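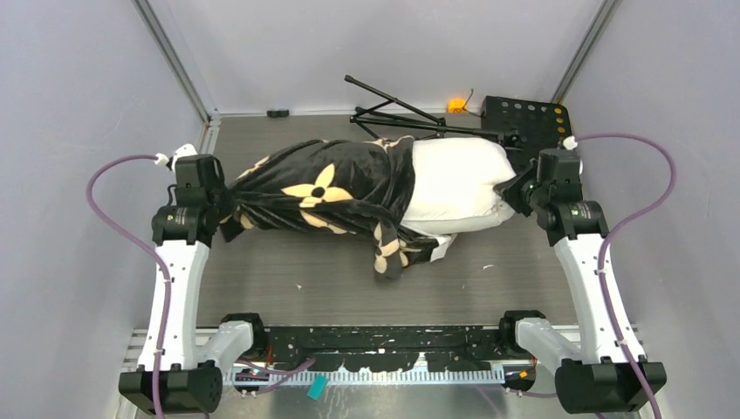 Seam failure on stuffed toys is what I want to sort out before I cut the next batch. I make soft figures from cotton fleece and short-pile plush, and the ones that come back for repair have all opened at a seam, never through the cloth. Three came back in September. I had been blaming overstuffing, but I now think the load direction matters more. A stuffed figure held by its two ends and lying level between them has its own weight pulling across every seam near the middle, plus whatever the grip adds at each end. Two kids on one toy is the same case with more force. My current setup is 50 weight polyester, straight lockstitch, stitch length 3 mm, seam allowance 5 mm, turned through a gap in the back and closed by hand with ladder stitch. Fill is Sanden loose fiber, packed firm. The openings are not at the hand-closed gap, which surprised me. They are at the side seams, usually where the curve tightens under the arm. Before I change everything at once, which variable would you change first?

Posted by underarm_gusset, 7:40 am

Stitch length. Three is too long for a curve that has to hold under tension, and on plush the pile takes up part of the thread so the seam is looser than it looks from the wrong side. Go shorter on the curves and leave the straights alone. Then clip the curve properly. If the clips stop well short of the stitching, the allowance bunches when you turn it, and the stress sits on a few stitches at the bunch.

Posted by bobbinrate

Disagree with the above, at least on plush with a knit backing. Shorter stitches mean more needle holes along the same line. On a woven that is mostly harmless. On a knit backing you can perforate it and the thing will tear along the holes like a stamp. The OP says the cloth isn't tearing, so I would keep it that way. I would change the thread first. 50 weight is a quilting thread. Fine for piecing, too light for a toy that gets pulled.

Posted by Selvedge Ed

Only if the needle is too large or has the wrong point. A ballpoint in a small size pushes the loops aside and does not cut them. I have sewn knit-backed plush at short lengths for years and have yet to see a perforation tear that was not caused by a sharp needle.

Posted by bobbinrate

Can OP say what actually broke? Open seam can mean several things:

– thread snapped, both sides of the fabric intact
– thread intact, fabric pulled out of the stitches (allowance frayed away)
– thread intact and fabric intact, but the seam gapes and fill is showing

They have different fixes. The first is thread strength or tension. The second is allowance and fabric. The third is stitch length or loose tension. Everyone above is guessing at which one it is.

Posted by tension_disc

Fair question. Thread snapped on all of them. In each case the bobbin thread went and the needle thread was still in place, pulled into a long loop. Allowance looked normal, a little fuzz, no fray. The machine is a Hinrichs flatbed, bought used, and I wind my own bobbins from the same cone as the top.

Posted by underarm_gusset

Then it is tension. If the bobbin side breaks and the top survives, the bobbin thread was lying nearly straight along the seam while the top thread had all the slack. A straight thread has no give when the seam stretches, so it takes the load alone and goes first. Heavier thread will only delay it.

Test: sew a strip of your actual plush, two layers, cut on the stretch direction. Use one color on top and another in the bobbin. Pull it along the seam by hand until something breaks. If the bobbin color breaks first every time, loosen the bobbin case a little, or tighten the top if it is already loose. Repeat until it breaks on either side with no pattern. Do not test on woven scrap. It won't stretch enough to tell you anything.

Posted by tension_disc

Agree with the test. Would add that bobbins wound too fast stretch polyester, and it relaxes back after it is in the seam. You get a seam that measures fine off the machine and is tight the next morning. Wind slowly. The Demby cones are worse for this than most in my experience, the thread has a lot of stretch in it to begin with.

Posted by Selvedge Ed

I use Demby and have no trouble with it. I do wind slowly though, so maybe we agree.

Posted by bobbinrate

Nobody has mentioned stitch type. The same problem comes up on garments any time a woven sleeve is set into a knit body, or the other way around. One side stretches and the other doesn't, and a plain straight stitch is the weakest thing you can put between them.
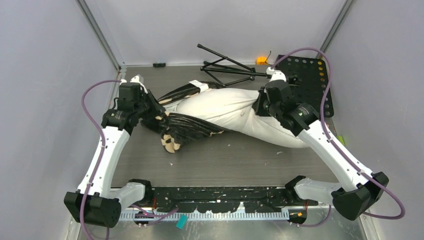

A narrow zigzag or a stretch stitch lays more thread into the same length of seam, so there is slack to use up before anything is under load. On a toy I would use the narrowest zigzag the machine offers. Any wider and the stitches show as a ladder when the seam is stuffed tight. If the Hinrichs is straight stitch only, sew the line twice, the second pass just inside the allowance. That gives you a backup but it does not add stretch.

Posted by wastivbridge_alterations

Zigzag on plush curves looks lumpy when turned. I've tried it. You lose the clean edge at the feet and ears.

Posted by Selvedge Ed

Use it at the underarm and the sides and go back to straight for the feet and ears. They aren't where it fails. You do not have to pick one stitch for the whole figure.

Posted by wastivbridge_alterations

Also check the allowance at the underarm after turning. 5 mm is workable on the straights, but most people drift narrower on a tight inside curve without noticing, and then clip into what is left. I mark the stitching line there and nowhere else. The other option is to redraw the pattern with a softer curve. A sharp inside corner will always be the weak spot on anything that is stuffed firm, whatever you sew it with.

Posted by bobbinrate

Ran the two-color strips. Bobbin color broke first on all of them at my old setting, and it took very little pull. After loosening the case it is mixed. I rewound the bobbins slowly as well, so I can't separate the two effects, which is my own fault for changing both. The machine is straight stitch only, so the zigzag is out for now. I have marked the underarm line and will do the second pass there. Curve stays as drawn until I see how this batch holds up.

Posted by underarm_gusset

Do one strip with the old bobbin and the new case setting if you still have one wound. It takes a minute and then you know.

Posted by tension_disc

Had one left. Still mixed, maybe slightly more bobbin breaks. So mostly the case.

Posted by underarm_gusset

Still think the thread is too light.

Posted by Selvedge Ed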